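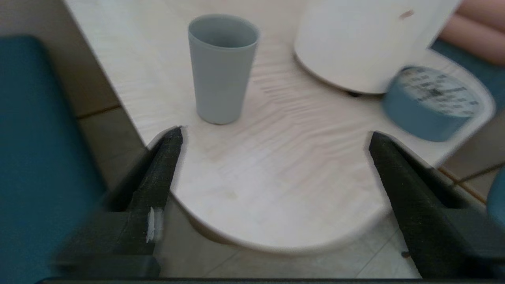
A grey-blue plastic tumbler on a pale wooden table with a rounded front edge.

Looking after a pale wooden table top

Light timber shows marks sooner than dark timber. Tea, cordial, pan grease and the damp ring from a tumbler all leave a visible edge on it, and faint smudges build up in the places where people put things down. The notes below apply to solid or veneered tops in pale wood with an oil, wax or lacquer finish. Painted tops need different treatment.

Find out what the finish is

Put a drop of water on a spot near the rear edge and leave it for 2 minutes. On sound lacquer the drop stays domed and wipes off with no trace. On oil or wax it flattens slightly, and the wood may darken under it for a short time. If the water soaks straight in, the finish has gone and the top should be re-oiled before anything else is done to it.

Tables sold with a care card will usually state the finish. The older Skorkcombe tables were oiled at the works and the later ones lacquered, and the two look much alike once they have had a few years of use. Do the drop test on these whatever the card says.

Routine wiping

Use a cotton cloth wrung out until it no longer drips, with a little washing-up liquid in warm water. Wipe along the grain. Where the grain is wavy, follow the general direction of the streaks and ignore the small ripples. Go over the top again with a cloth rinsed in clean water, then dry it. Do not leave it to dry in the air, as hard water leaves a bloom on lacquer.

Avoid scouring pads, cream cleaners and anything containing bleach. Microfibre is acceptable on lacquer but tends to drag on a freshly waxed surface.

Cup rings

A white ring is moisture held in the finish. A dark ring is moisture that has reached the wood.

For a white ring on lacquer, lay a dry cotton cloth over it and pass a warm iron across the cloth for a few seconds, no steam. Lift, look, repeat if needed. Stop if the surface feels tacky.

For a white ring on wax, rub with a soft cloth and a small amount of fresh wax. Pemanix clear paste works well on pale woods and does not yellow noticeably. Cusico is cheaper and goes on more easily, but has a slight amber tint that will show on very light tops - keep it for oak and darker.

Dark rings need sanding. On veneer, sand very lightly or leave the mark alone.

Plastic tumblers are kinder to a table than glass or stoneware, being light and having no rough foot. They still trap water underneath if put down straight from the sink. Dry the base first, or use a cork mat.

The front edge

A rounded edge takes more wear than the flat of the table. Sleeves, belts and chair arms rub it, and the finish thins there first. Run a fingertip along the curve. If it feels dry or furry compared with the middle, it needs attention even when the rest does not.

For an oiled table:
Sand the edge by hand with the grain, using nothing coarser than 240 grit. A folded sheet follows the curve better than a block. The Munro foam pads also do the job, though they clog quickly.
Wipe off all dust with a barely damp cloth and let the wood dry.
Apply a thin coat of oil, wait for the time given on the tin and wipe off the excess.
Apply a second coat the next day.
Leave the table for 7 days before putting anything wet on it.

Spread oily cloths flat outdoors to dry before throwing them away. Crumpled up, they can heat and catch fire.

Starting at 80 grit is a common mistake on pale wood. The scratches take up oil and show as grey lines, which then have to be sanded out.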